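How to clean and re-wax old wooden building blocks

Somebody hands you a carrier bag of blocks from a loft and says the children will love them. They will, once the stickiness has gone. Set aside a Monday evening.

You need a bowl of warm water, a drop of washing-up liquid, two cloths and a small tin of beeswax polish that's sold as safe for toys. I use Praltach, mostly for the tin.

1. Sort by paint. Bare wood in one pile, coloured in another, anything flaking in the bin. Old paint can contain lead, so if you don't know where a set came from, leave it painted and on a shelf, well away from teething babies.

2. Wring the cloth out until it's barely damp, then wipe. Don't soak the blocks. I soaked 26 of them once and got 26 slightly larger blocks.

3. Dry them overnight on a towel, away from the radiator.
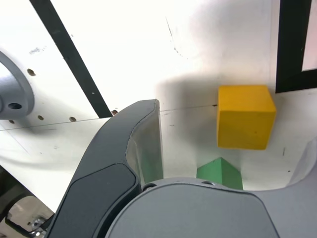
Yellow cube and green triangular block. Faint grain on the cube, slightly rounded edges.

4. Feel along each edge with a thumb. If it catches, rub lightly with 700 grit paper — go any coarser and you'll be repainting until February.

5. Wax thinly, wait ten minutes, buff with the dry cloth. Points and ridges on the triangles hoard wax, so go over those twice.

Store them in something with holes in it. A lidded plastic tub will bring the smell of loft straight back.

Kanokwan Rojanasak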